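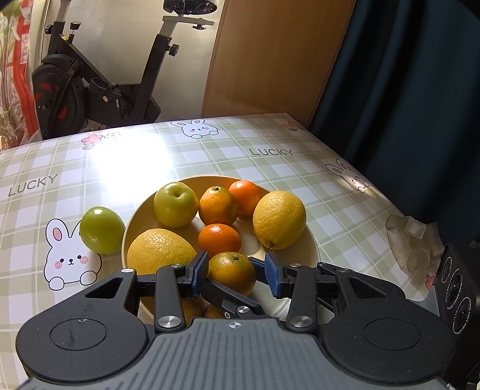

Search tips and recipes

Kitchen | Storage | Food Waste
2 min read

I don't trust most fruit storage advice, especially when it ends with a link to a $44 basket. The usual warning is that apples and citrus must never share a bowl. Mine do, an apple in with the lemon and the mandarins, and I have yet to see the disaster I was promised. If you go through a bowl in a few days, leave it alone. 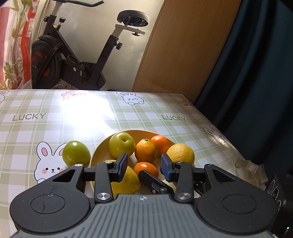
Vinegar baths are another one. Sheyla Huaranga swears by hers. I tried it in March with 10 lemons and couldn't tell the washed ones from the rest.

What I will vouch for: put spare lemons in a closed bag in the fridge. Check the bottom of the bowl, where the mold starts. Skip the Govau freshness disks.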